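Mak chores, power strip subset

README, last touched August 9, 2025

What this is

Hand-held gripper demos of small household and shop-floor jobs, tabletop size. This part covers one object, a white power strip with its own cord. Other parts (towels, bins, drawer stuff) live in their own folders with their own readmes, go read those first if you want the folder layout, not repeating it.

Why a power strip. Everybody asks when a robot will tidy the desk, and the desk is mostly cords. Cups and blocks are in decent shape already. Cords are not. A strip is a stiff thing with a floppy thing attached, and the floppy thing goes wherever it wants when you move the stiff thing. Switches on top are small and flat, same color as the body, so is the cord, so is the plug. On a pale surface that's white on near white and depth gets noisy.
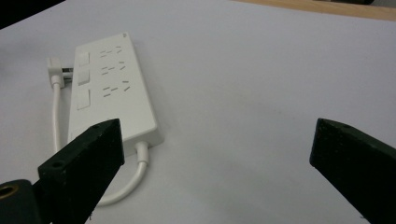
Tasks are kept short on purpose. One instruction per episode, one sentence, present tense. Long chained ones were tried in June and got thrown out, labels drifted and people disagreed on where one step stopped.

Contents

1721 episodes total
3 task families (below)
200 held out for test, don't train on these, please
Two wrist views plus one head view per episode, gripper opening, poses
Text instruction per episode, English only

Task families

1. Move. Pick up or push the strip, put it at a new angle or spot. Easiest. Cord comes along or it doesnt, both are fine as long as the strip lands right.

2. Plug. Pull the plug or seat it. The hard one. Needs two grippers nearly always, one to hold the body still. Fingers are wide compared to the slots so you go in blind at the end. A person does this by feel and the grippers have no feel to speak of.

3. Cord. Straighten, loop, or clear the cord off to one side. Success is fuzzy, see Labels.

Setup notes

Pale board on a wooden table. Two hand-held grippers, black, one per hand. Same operator does both hands, no splitting it between two people. Keep the gripper cables off the board if you can, they show up in the head view and a model will happily learn them as part of the task.

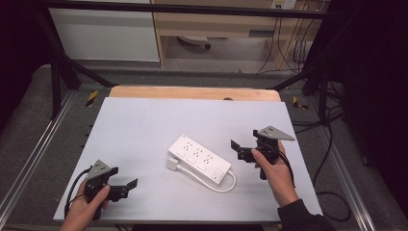 Labels

Each episode is marked done, partial or failed. Move and Plug are clear cut. Cord is not, two labelers will look at the same loop and say tidy / not tidy. We wrote a rule (cord does not cross itself, cord stays on the board) and used it from then on. Early episodes were relabeled to match, but expect leftovers.

So can machines do this yet

Move, yes, mostly. Baseline policy trained on this set plus the Gisard arm data gets Move right often enough that we stopped watching it closely. Plug, no. Best run so far is under 70 percent on pulling the plug out, and putting it back in is way worse, not worth printing a number. Cord depends who is scoring. Would I leave it alone with a desk, no. Would I leave it alone with a parts bench at Skiltstead, also no, and they have asked twice.

Speed is the other thing. Policies are slow, lots of hovering before contact. Fine for a demo, annoying in a shop where someone is waiting on the bench.

Known problems

Strip is always the same strip. Dont expect transfer to a black one or a long one.
Glossy plastic, highlights move with the wrist camera.
Plug often half hidden behind a finger right when it matters most.
Some episodes start with the gripper already close to the strip, trimmed badly, my fault. Fix is planned for the next drop.
No liquids, no live power in any episode. Nothing in here teaches electrical safety and a policy trained on it should not be near mains.

Use

Research only for now. Ask Astbridge before putting it in a product. If you find mislabled episodes send the episode id and one line on what's wrong, a plain text list is best.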